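Section 4: Setting Up Your Zarnen Tabletop Loom for the First Time

Revised 2/9/21

Welcome to the part of the guide where your loom starts to look like a loom! By now you should have all the parts out of the carton and checked against the packing list in Section 2. If you skipped that step (we know how it goes, the box is open and the yarn is calling), please go back and do it before you carry on. A missing peg is a small nuisance today and a much bigger one when you are halfway through tying on.

Set aside an unhurried afternoon. The frame goes together quickly, but the warping takes patience, and it's pleasanter if you are not watching the clock.

Before you begin

You will need the frame, the two beams, the heddle, the Jindow clamps, the warping peg, a pair of sharp scissors and a ball of smooth, strong cotton. Please save your fuzzy wool for later. Fuzzy yarn sticks to itself in the warp and will try the temper of even a very calm beginner.

Choose a sturdy table with a straight edge. A drop-leaf table will do if the leaf is locked, but a card table will wobble, and the wobble finds its way into your cloth.

CAUTION: The clamps close firmly. Keep fingers clear of the jaws and do not let small children tighten them for you, however much they ask.

Assembling the frame

1. Lay the two side pieces flat on the table with the notches facing up.

2. Slide the front beam into the lower notches. It should go in with a gentle push. If it won't, turn it end for end and try again.

3. Slide the back beam into the upper notches in the same way.

4. Put in the four corner bolts and turn each one by hand until it just catches. Don't reach for the wrench yet.

5. Stand the frame upright and look at it from the front. When all the corners look square, tighten the bolts a little at a time, going from one corner to the one diagonally across from it.

6. Fit the ratchet wheels on the right-hand side and drop the pawls into place. You should hear a clean click as each wheel turns. A dull scrape means the wheel is on backward.

Note: Owners of the older Dirngate frame will find that the back beam has a round end and a flat end. The flat end goes to the left.

Finishing the wood

The frame comes sanded but bare, and you can certainly weave on it that way. Most of our customers like to give it a coat of Rüegg oil first, and we think it's worth the wait. Wipe on a thin layer with a soft rag, leave it for 20 minutes, then wipe off whatever is still sitting on the surface. Let the frame rest overnight before you put any yarn near it.

CAUTION: Oily rags can heat up by themselves when bundled. Spread them flat outdoors to dry before you throw them away.

Measuring the warp

Your first project is a plain woven mat, and we chose it on purpose. It is small enough to finish while you're still excited, it forgives an uneven edge, and you will have something to put under the teapot at the end of it. The finished mat doesn't need to be perfect — ours from the early days were decidedly lopsided, and they still get used.
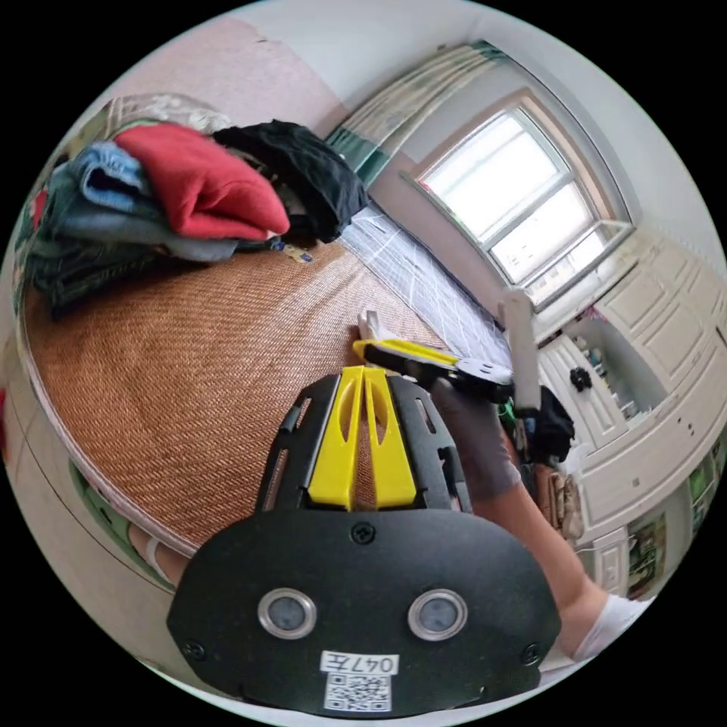 For a mat of this sort, set the warping peg 60 inches from the back beam. That sounds like a lot of yarn for a little piece, but some of it will be tied to the beams and some is taken up as the threads travel over and under each other. It's better to have a few inches left over than to run short right at the finish.

1. Clamp the loom to the table with the back beam nearest the edge, and clamp the peg to a second table or a heavy shelf.

2. Tie the end of your cotton to the back beam with a double knot.

3. Using the threading hook, pull a loop through the first slot of the heddle, carry it to the peg and drop it over.

4. Go back to the beam, pass around it, and pull a loop through the next slot.

5. Continue across until you have reached the width you want, then tie off at the back beam and cut the yarn.

Try to keep the same light pull on every loop. You are not tuning a guitar, so there's no need to make the yarn sing. If one loop feels slack beside its neighbors, leave it for now, as you will have a chance to even things out when you tie on.

Winding on

1. Lift the loops off the peg, holding them together in one hand, and cut through the ends.

2. Turn the back ratchet slowly and wind the warp onto the beam, laying a sheet of heavy paper between the layers as you go.

3. Stop when the ends hang 2 hand-widths in front of the heddle.

4. Take one thread from each slot and pass it through the hole beside it. Do this in good light and check every inch or so.

Note: If you find a skipped hole later on, don't panic. Untie back to that spot, fix it and carry on. Every weaver we know has done it, usually more than once.

Tying on and checking tension

Gather the threads in small bunches and tie each one to the front rod with the first half of a bow. Start in the middle, then do one bunch at each side, and fill in the rest. Pat the warp lightly with your open palm. It should feel the same all the way across, springy but not stiff. Tighten any soft spots and finish the bows.

Raise the heddle and look at the gap between the two layers of thread. If the shuttle passes through without catching, you're ready to weave. If it catches, turn the front ratchet one click and try again.

CAUTION: Never leave the loom under full tension overnight. Release one pawl when you stop for the day.

Spare parts and supplies

Replacement heddles, pegs and bolts can be ordered with the card at the back of this guide. Warp cotton is sold in 900 yard cones, and a single cone will keep you in mats for a good long while. Our workshop closes for the month of August, so if you're planning a summer of weaving, please send your order in ahead of time.

Go on to Section 5 for winding the shuttle, weaving a header and getting a tidy edge.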